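How to Book Equipment Time at the Zundham Skills Center

Posted 15/01/2022

You have been accepted, you have your student card, and you have been told at orientation that the center's facilities are open to you. They are. Getting into them takes a login, a short test and some patience with a form designed by people who already knew how to fill it in.

These instructions replace the sheet handed out in December, which had step 4 before step 2 and sent a good part of the first-year group to the parking office.

Before you start

You need your student number, your course code and the name of your module as it appears on the timetable. "The Monday one" has been tried. The system is called Meker and it runs in any browser, although it behaves better on a laptop than on a phone. On a phone the Submit button hides under the page footer, and you have to turn the screen sideways to reach it.

Step 1. Turn on your account

Go to the student portal and choose Facilities, then Meker. Your first password is your student number followed by your course code, with no space. Change it right away. The new one must contain a symbol, but the system dislikes ampersands and will tell you so by logging you out.

Step 2. Take the safety module

There are 40 questions and you need all of them right. You may retake it as often as you like, and the questions stay the same, so a pencil and paper will carry you a long way. Read the fire exit section properly even so. The exit moved when the Karagiannis Building was extended, and two of the older maps on the walls still point confidently at a closet.

When you pass, the system shows a green bar. Wait for the confirmation email before you close the window. If you close it early, you get to enjoy the module again.

Step 3. Pick a session

Open the calendar and choose a room. Sessions run for two hours. Anything shown in gray is taken, anything in white is free, and anything in yellow is being held by a lecturer who may or may not turn up. You can ask for a yellow slot. You will go on a waiting list and hear by six the evening before.

Final-year project groups get first pick of the mornings until spring break. Everyone else will find the early afternoon surprisingly roomy, that being when lunch is served.

Step 4. Fill in the purpose box

Write one plain sentence saying what you plan to do and for which module. "Practice for assessment two, Intro to Automation" is plenty. Please leave out your career goals. The box holds 279 characters and cuts off the rest without warning, which has produced some very mysterious requests.

If your work is part of the Grilloder placement scheme, tick the placement box as well. It adds your hours to your training record. Hours can't be added later, however moving the email.

Step 5. Add your group

One person books and the others are added by student number. Each of them gets a link and has a day to accept. A group with one person missing is a group without a booking, so chase your slowest reader first.

Step 6. Turn up

Bring your card and sign in at the front desk. You have 15 minutes before the slot goes back into the calendar. Leave the room as you found it, or as you would have liked to find it.

Canceling and credits

You start each term with 100 credits and a session costs ten. Cancel the day before and you get them all back. Cancel on the day and you get half. Not showing up costs you the lot, plus a message from the system that begins "We missed you."

If something goes wrong

Error 233 means your course code has been typed in lower case. Any other error means you should try again in an hour, then visit the help desk on the ground floor, which is open until four and has chairs.
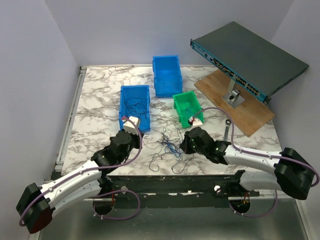

Does the waiting list for yellow slots use up credits while you're on it? I asked for two last week and my balance went down by twenty before I'd heard a thing. It went back up overnight, but I'd already canceled my other session by then.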